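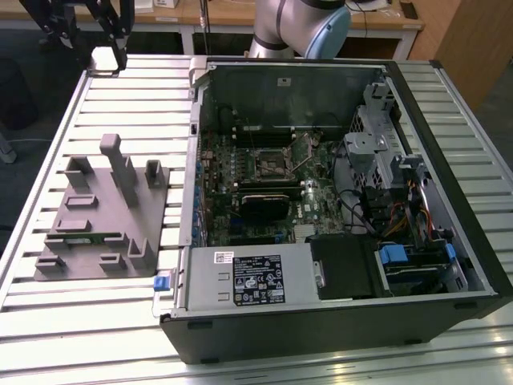

サイドパネルを外して横倒しにしたところ。CPUソケットまわりがむき出しです

古いデスクトップの中身をいじるとき、私はまず本体を寝かせます。立てたままだとネジが奥に落ちるんですよね……。何度ケースを振ったことか!

用意するものは、プラスドライバー、ネジ入れの小皿、エアダスター、それとグリス。グリスは近所のパーツ屋「Gimholm」で299円の小さいチューブを買いました。1台分ならこれで十分。

まず電源を切ってケーブルを全部抜き、電源ボタンを数秒押して残った電気を逃がします。それからサイドパネルを外して、マザーボードが上を向くように寝かせてください。

次にほこり取り。メモリスロットの溝と、グラフィックボードのまわりは念入りに。エアダスターは缶を傾けないで、短くシュッ、シュッと。ファンに吹くときは羽根を指で押さえておきます(回すと楽しいんですけど、我慢!)。

CPUをのせるときは、ソケット横の金属レバーを上げて、三角マークの向きを合わせて、そっと置くだけ。押し込むのは絶対ナシです。私は昔ここで力を入れてピンを曲げ、3,000円の中古CPUをダメにしました。今思い出しても悲しい。レバーを戻したら、グリスは真ん中に米粒ひとつ分。

クーラーのネジは4本とも軽く仮止めしてから、対角線の順に少しずつ締めます。1本だけ先に締めきると傾いちゃうので注意。ファンのコネクタを「CPU_FAN」に挿すのも忘れずに。私はよく忘れます。

メモリは両端がカチッというまで。グラフィックボードは端子の浮きがないか横からのぞいて、ブラケットのネジも確認しておきましょう。

パネルを閉じる前に一度起動して、BIOSでCPU温度を見ておくと安心です。画面が出ないときは電源を切って、メモリの挿し直しから。うちの「Atden」号(自作機に名前をつける派です)は、3回挿し直してやっと映りました。

配線のまとめ方は次の記事で書きますね。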